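Notes on Synthetic Rooms and the Bedroom Tasks

Posted in May, under Research Notes

The purpose of this post is to set out the method used for the bedroom portion of the Prorka study, and to report what was found when the rooms used for training were made simpler. Earlier posts on this site dealt with the kitchen tasks. Several readers wrote to ask whether the same approach would carry over to a room in which most of the useful surface is soft, low, and wide. The short answer is that it carries over in part.

Prorka is a simulated household. A robot is placed in a room, given a written instruction such as "put the cloth in the basket," and scored on whether the objects end up where the instruction says they should. The policy under study sees only what its own camera sees. It is not given the coordinates of the furniture, nor a list of the objects present. All of the training described in this post was carried out in simulation, and no claim is made about performance in a real home.

The question

In the kitchen work, the rooms were dressed heavily. Walls carried shelves, floors carried mats, and counters were filled with items that had no part in the task. The reasoning was the usual one: a policy trained among clutter should learn to ignore clutter. The Trendosthorpe room set, which was prepared for the bedroom work, was built on the opposite principle. Its rooms have plain walls, a plain floor, and one main piece of furniture. Variety comes from the wall color, the angle at which the furniture stands, the starting position of the robot, and the items laid out on the furniture.

It was expected that the plain rooms would train faster and transfer poorly. The study was designed to measure how poorly.

The method

Two policies of the same size were trained from the same starting weights. The first was trained on dressed rooms and the second on Trendosthorpe rooms. Each received 2,000 demonstrations, produced by a scripted planner with full knowledge of the room. Demonstrations in which the planner dropped an item were discarded and replaced, so that neither policy learned from a failed grasp.

Evaluation was performed on a separate collection of 2,708 episodes. These were divided between plain rooms and dressed rooms, and none of the layouts had appeared in training. An episode was counted as a success only if the named object was resting in or on the named target when time ran out. Partial credit was not awarded. This is a strict rule, and it lowers the figures for both policies, but it removes a good deal of argument about what counts as nearly finished.

A word on the placement of items is in order. In the first version of the layout generator, objects were spread evenly over the whole mattress. The results looked strange, and they also allowed the policy to succeed by reaching toward the center of the bed and correcting from there. The revised generator draws a region first, such as the head or one side, and then places several items close together within it. Items may partly hide one another from the robot. Grasping became harder under this change, and all results reported here use the revised version. Anyone comparing against the figures in the March draft should be aware that those were produced with the old generator and should not be relied upon.

What was found

On plain rooms, the policy trained on plain rooms did better, as expected. On dressed rooms, the difference between the two policies was much smaller than had been predicted. The plain-room policy completed about 46 percent of the dressed-room episodes, and the policy trained on dressed rooms was ahead of it by only a narrow margin.

The failures were more informative than the totals. The dressed-room policy tended to fail late. It would approach the bed correctly, select the correct item, and then lose it while lifting. The plain-room policy tended to fail early. When wall decorations or a second piece of furniture came into view, it sometimes turned toward them and spent much of the episode recovering. Once it had reached the bed, however, its grasps were cleaner, above all on flat items such as folded cloth.

One reading is that the plain rooms allowed more of the training to be spent on contact with objects and less on finding the way. A second reading is that the planner itself behaves better in plain rooms and so gives better lessons. The present data do not separate the two. A test in which the planner's paths are held fixed while the room dressing is changed would help to do so, and it is the next item of work.

Limits of the study

The mattress in these rooms is a rigid body. It does not sink under an item or under the gripper, and a policy that presses down too hard is stopped by the surface in a way that a real bed would not stop it. Cloth is also simplified. It can be lifted and set down, but it does not unfold. The results for flat items should be read with this in mind.

Only one robot body was used. The Shojaei controller settings were kept at their default values throughout, including the joint speed limits, which are conservative. Some of the episodes recorded as failures ran out of time with the correct item already held above the target. A longer time limit would raise the figures for both policies, though it is not known whether it would raise them equally.

Computing time was provided through the Mindinance shared cluster. The layout generator will be released once the random seeds have been checked against the evaluation set. The trained weights will follow separately, together with the episode logs.

Comments on the choice of a strict success rule are especially welcome, as the same rule is planned for the living room tasks.

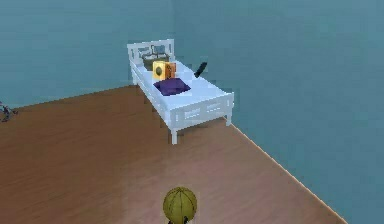 Trendosthorpe_reader
I would keep the strict rule but report the timeouts in their own column. If the item is already above the target when the clock stops, I would like to see that kept apart from a dropped cloth. Also, were the speed limits the same for the planner when it made the demonstrations? If the planner was allowed to move faster than the policy, that alone could explain some of the late failures.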